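Print this page
E-mail this page

Clisgate Household Sorting Group
Minutes of the planning meeting, February 2026

Present: Pei-shan Wei (minutes), Alby Whitcombe (chair), and four members of the group. Apologies were received from the Zollard store.

1. Minutes of the last meeting

The minutes were accepted with one correction. The price of the clothespins was 31 dollars for the whole carton and not for one bag.

2. The table for small household things

Alby explained the plan for the practice table. The visitors will learn there how to put small things in their place: pins into baskets, baskets into the rack, plate to one side. The table has a black cloth with the blue night landscape in the middle, and the loose pins start on and beside the landscape. The dish rack is at the back and the gift box in front.

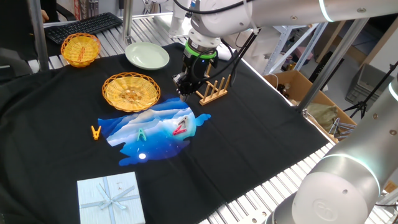 Alby asked if the loose pins should not all have the same color, as beginners will try to sort by color and forget the baskets. After some discussion it was agreed to keep the mixed colors. The members found that a little confusion is also good practice.

3. Baskets

We have two yellow woven baskets on the table. It was asked whether a pin should be clipped to the rim or only be put inside. Both ways are permitted. The instruction sheet must say it clearly, for at the moment it says only "put away the pin."
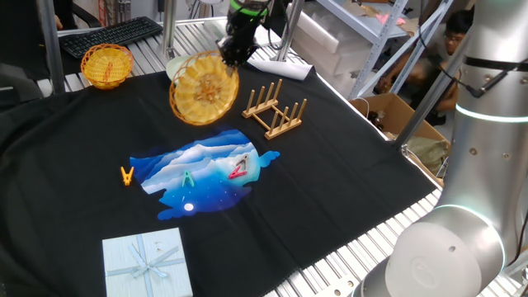

Pei-shan Wei

I add one point which I forgot to read aloud in the meeting. Bergmann offered us 300 more pins at the old price, and the offer is good until the end of March. The balance of our account is 2,627 dollars. I ask the members to give me their opinion before the next meeting.

The members then discussed if a basket can go in the wooden rack, which is made for dishes. It was agreed that it can. A basket standing on its side takes less room, and the round base is pleasant to look at.

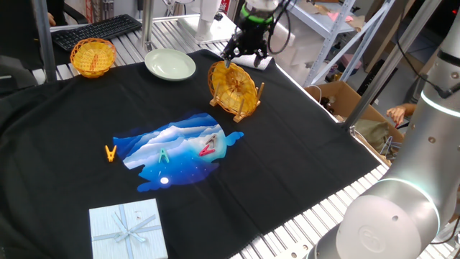 4. Gift box

The pale blue box stays closed with its ribbon tied. Two members wished to use it for the pins of the next group, but the bow is difficult to make again. Alby will ask Eromach for a plain box with a lid.

5. Lifting the baskets

The rim of the basket is made of open loops, and the members were worried about wear. It was agreed to write in the sheet that a basket must be lifted slowly and not pulled by one loop.

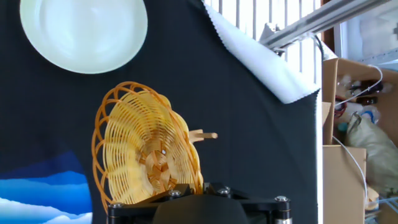 6. Other business

The new sheet will be printed in 111 copies. Pei-shan will correct the text and send it to all members. The key of the cupboard is still missing, and Alby will order a second one.

The meeting was closed after item 6. The next meeting will be in March, in the same room.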